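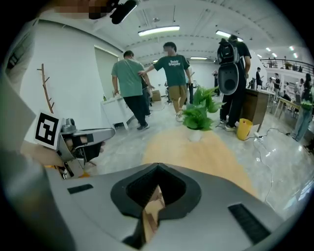
Books > Skinner Technical Series > Safe Practice in Robot Teaching > Chapter 7

This site uses cookies to remember your place in the book. Accept / Manage settings

Chapter 7
Working Rules for Hand-Held Gripper Recording

In Chapter 6 we looked at guarding and stop functions for powered arms. A hand-held gripper needs very little of that. The person holding it supplies the motion, and the forces are those of an ordinary hand tool. Many sites have taken this to mean that no rules are needed, and their accident books and their rejected recordings show the result.

The hazards are ordinary ones. People trip on cables. They back into furniture while watching their hands. They walk through a room where someone else is recording and are picked up by a wide-angle camera without having agreed to it. Quality problems come from the same places. A marker that has been bumped out of position, or a table moved between takes, can spoil a whole afternoon of work.

After reading this chapter you should be able to:

- set out a recording area in a room that other people use
- carry out the check of a pair of grippers before a session
- explain what consent is needed from operators and from bystanders
- decide when a take must be stopped and when it can go on
- fill in a session sheet that another person can follow

7.1 Terms used in this chapter

An operator is a person who holds one or both grippers during a take. A bystander is anyone else who may come within view of a camera. A take is one continuous recording of one task. A session is a group of takes made by the same operator with the same setup. The working area is the table or other surface where the task is done, plus the floor the operator needs to stand on and move across.

The rules are written for paired grippers, one in each hand, because that is the common arrangement for household tasks. Most of them apply to a single gripper as well.
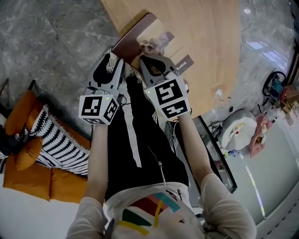 Uswood, June 24, 2023

The Uswood site rules were issued under this dateline and are used through the rest of the chapter. They replaced a one-page notice from January that covered only charging and storage. The Odcombe site later took them over with small changes to the section on shared rooms, which we note where they matter.

Paper goods such as books and folders make a good first task under these rules. A cover has to be pinched at the edge, and a page has to be turned without tearing. The operator tends to lean in and look straight down, and from that position has a poor view of the floor and of anyone coming up from the side. Rule 4 deals with this directly.

The main rules are as follows.

Rule 1. Before the first take, close and open each gripper fully and look at the pads. Check that every marker is flat, clean and firmly fixed. If a marker has been replaced, write it on the session sheet and repeat the calibration.

Rule 2. Look at the status light on each unit after it is switched on and again before each take. Do not start on one good light.

Rule 3. Route cables away from the operator's feet. A cable that must cross a walkway is covered or taped down for its full length. Cables worn on the arm need enough slack for a full reach and no more.

Rule 4. The operator does not step backward during a take. If the task calls for it, the floor is walked and cleared first.

Rule 5. Anyone in the room can stop a take by saying "stop." The operator puts the grippers down before asking why.

Rule 6. Bystanders are told that recording is going on and where the cameras point. Faces that do get recorded are obscured before the files leave the site.

Rule 7. A bad take is marked and kept. Deleting is done later, by the person who reviews the session.

Rule 7 causes the most argument. Operators want to erase a fumbled grasp and start again — a natural wish — but a reviewer can learn a good deal from it. In one Greltitz batch of 2,955 takes, 166 were marked bad by their operators, and the reviewer put 40 of those back into use after watching them.

7.2 Where the rules apply

A rule sheet is only useful if people know where it starts and stops. At Uswood it applies from the moment a gripper leaves its case until it is back in the case, including walking between tables. Carrying counts. A unit that is switched on and hung from a bag or held at the side may still be recording, and Rule 6 covers it just as it covers a unit in use.

We begin with the layout of the room.

Related chapters
Chapter 6: Guarding and Stop Functions
Chapter 8: Reviewing and Labeling Takes
Appendix 2: Blank Session Sheet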